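Chapter 4
Before You Buy the Second One: Planning and Paying for Equipment

Reading time: 7 minutes

I'm going to start this chapter with a spreadsheet, and I'm sorry, but it's a short one! When I made my first equipment plan for a robotics lab, it had exactly one line on it. The line said "grippers" and next to it was a price I'd copied from a Balex quote. My manager at the time, Kevser Aydoğan, read it, handed it back and asked me where the person was going to stand.

I thought she was being difficult. She wanted to know what a whole working station would cost, with everything a person needs to pick up a hand-held gripper in the morning and still be using it in the afternoon. So I went back and wrote it all down - the grippers, the backpack rigs, the markers and the stands to put them on, the power strips, the cables, the spare cables (you will need them), the lockers, even a rack for coats. My one line turned into most of a page.

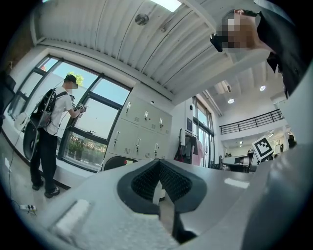 The small stuff is where my budgets have always gone wrong. A cable doesn't look like much on a quote, so it gets left off, and then you order it in a hurry and pay for fast shipping. On that first plan I had left out $2,461 worth of things I would have called "bits and pieces." Kevser called them equipment, and she was right, and I've used her word ever since.

Floor space belongs on the plan too, and I'd put it near the top. Amarachi Edet, who did the planning at Amside while I was there, used to tape out each work area on the floor before she asked for any prices. Two people working side by side need more room than two people standing side by side, especially once they're wearing something on their backs. She'd walk the tape with a tote bag over each shoulder and move it until she stopped bumping into things. It took her an afternoon, and I still do it her way (minus the tote bags).

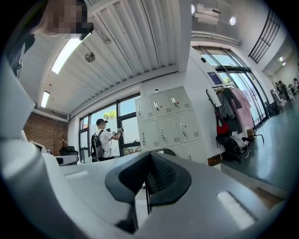
Then there's the question of how many to order at once. Suppliers love to offer you a better price on a bigger batch, and Bassi once offered me a very nice one on seven units when I had people for three. I bought three. The other four would have sat in a locker with the warranty running, and by September the finger pads had been redesigned anyway. If you do want the batch price, ask whether the deliveries can be split and when the warranty starts on each one. Get the answer in writing!

We'll build a full plan together in this chapter, starting with a list of what one station needs and ending with a yearly figure that includes repairs. Keep a pencil handy, and leave a blank column on the right of your page for section 4.3.

Related chapters
Chapter 3: Reading a Supplier Quote
Chapter 5: Lease, Rent or Buy?
Chapter 6: Repairs, Spares and the Parts Shelf
Worksheet: The One-Station Equipment List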